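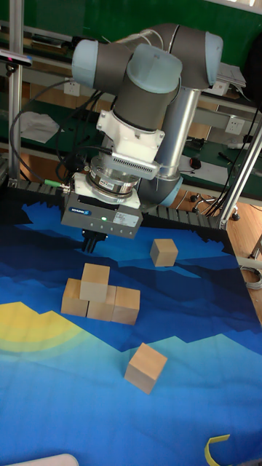
From: Keith Ormsby
To: cell-users list
Subject: Re: Tuesday demo, block stacking cell

Rosário Baptista wrote:
> Visitors from Medrano arrive at 10:15. Can someone confirm what the
> cell will run, and whether we need the force-torque data on screen?
> Last time they asked for failure counts and we had none ready.

Confirmed: six wooden cubes, parallel gripper, start layout with four in a pyramid and two loose on the mat. The arm takes the loose ones first. Pyramid teardown is the second program and runs only if there is time.

Failure counts, from Baltazar's log: 1,463 pick attempts since January, 1,345 good. Of the bad ones, most are the fingers touching a neighboring cube on the way down. Approach height is now set higher, which costs a little cycle time. I would show it at that setting.

On the force data, yes, put it up. Jacinto has the plot working on the Alport machine but the axis labels still say counts instead of newtons. Please fix before Tuesday.

Other items:

- Keep the printed mat. The mountains and the sun give the vision code a harder background than plain gray and Medrano asked about that by email.
- Speed override at 40 percent while visitors are in the room. Braulio holds the enable switch.
- Zonomo build 285 is what we run. 207 is still on the backup controller, do not boot from it.

I can do a dry run Monday after 3 if someone else brings up the controller.

Keith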